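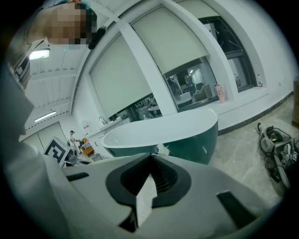 Figure 4.1 Leaning in, teal cap on.

Chapter 4
Where the Line Breaks

I wrote my first poem in one long block, and I was very proud of it. Then Naledi Ntuli, who ran the evening workshop in Birkaton, asked me to read it out loud. I ran out of breath by the second sentence! She handed me a pencil and told me to draw a slash wherever I'd stopped for air. I ended up with six slashes, and four of them are still line breaks in the version I read today.

So we'll start with breath in this chapter, and leave meter for later (I promise it's coming). Grab something you've written — a diary page is fine — and keep it next to you.

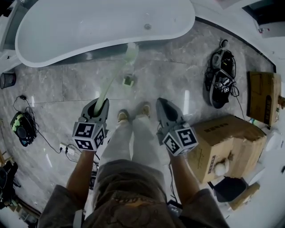
4.1 Reading for Breath

Read your page at your normal talking speed. Mark every pause, even the ones you don't like. Don't fix anything yet.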